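Table-top sorters wanted for the small parts bench at Peng

Do you like having everything in its proper place? Can you spend a happy hour with brackets, blocks and cups and still want to do one more tray? Then we would love to hear from you!

Peng is looking for people to join our small parts sessions, where odds and ends are laid out on a mat, picked up, moved, put into cups and set out again. It's quiet work and surprisingly absorbing, and you don't need any experience. You'll soon get to know the flat little black bracket with its three holes, which likes to lie close to a dark mat and takes a bit of care to lift.
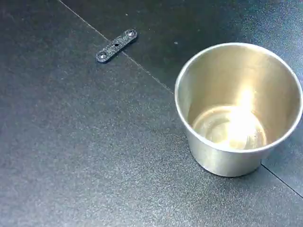 Murnow, August 2019

What you'll be doing

Each session lasts 90 minutes, with a tea break whenever you fancy one. You get a mat, a metal cup and a card showing where things should end up. Some cards are simple (block to the left, bracket in the cup) and others will have you scratching your head. We have 248 cards so far and we're still drawing new ones, so if you come up with a good layout, please tell us!
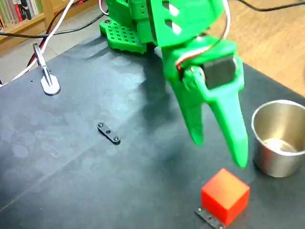
Red cube, black plate and steel cup on the mat.

Who we're looking for

Anyone over 18 who can sit comfortably at a table and is happy handling small things. Left-handers are especially welcome, as we've had far too few. Glasses are fine, long sleeves are a nuisance. We pay 139 for a set of four sessions, plus your bus fare from Jisitz, and you can choose mornings or afternoons.

The blocks are where most people start. They have good clean edges and are easy to line up, and it's a lovely feeling when your first card is done.
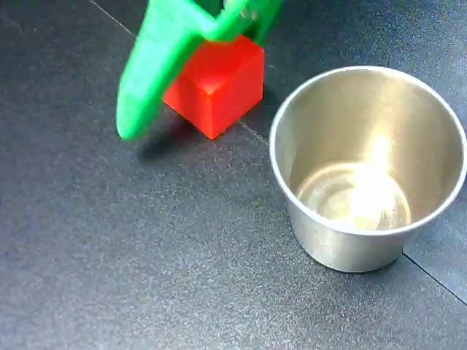 Oldřich Hájek writes: "I signed up for one set and stayed for three. The cubes I could do all day, but it was the brackets that got me hooked. Bring a cushion, the stools are hard."

(We've ordered cushions.)

How to apply

Send a few lines about yourself to Sabina Fakir at Peng, or ring extension 727 and leave your name and the times that suit you. Places run until the end of October.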